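Month two with the secondhand rice cooker. I paid Leif Ingvarsson $3 for it and he threw in a measuring cup from some other cooker entirely.

The whole panel is in Chinese, so my translation app and I are now very close. There's a button for claypot rice. There's one for firewood rice. I own neither a claypot nor firewood.

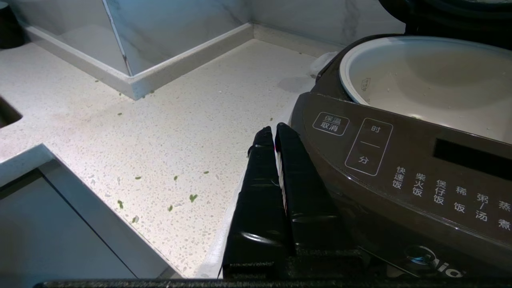

Porridge and congee get separate buttons — I've tried both and could not tell you which bowl was which. Mwangi Swai says he can. Mwangi also says he can taste the difference between tap waters.

Four dinners this week, all quick rice. 保温 is keep warm, by the way. It's the same button as cancel, so press it and pray.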